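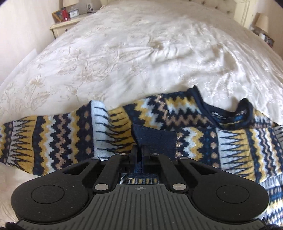 Malachy Mulligan asked us whether a robot has to follow rules when it only folds clothes, and the short reply is yes. A sweater can't be hurt the way a person can, but it can be stretched or snagged, and there may be people close by.

## Rules for the machine

**Hold gently.** A gripper should squeeze just hard enough to keep hold. Knitted cloth is made of loops of yarn. If a finger catches one loop and pulls, the loops next to it get tighter and the pattern goes crooked.

**Go slowly near people.** At the Arnberg workshop, a robot arm has to slow down when a person comes within 4 feet of it.

**Stop when told.** Every robot arm there has a red stop button. Anyone may press it, even a visitor, and no one gets in trouble for pressing it.

## Rules for people

Grown-ups have rules too. Before a robot is switched on, Annunziata Grasso goes through a list of 15 checks. She looks for loose screws, worn finger pads and cables on the floor. If one check fails, the robot stays off -- even if everyone is in a hurry.

Children who visit have a shorter list:

- Tie back long hair.
- Keep fingers away from the joints, where parts close like scissors.
- Ask before you touch anything.

## Who writes the rules?

Groups of experts from many countries meet and agree on them. A rule they agree on is called a standard. Standards get changed when people learn something new, so a workshop has to check that it is using the latest one.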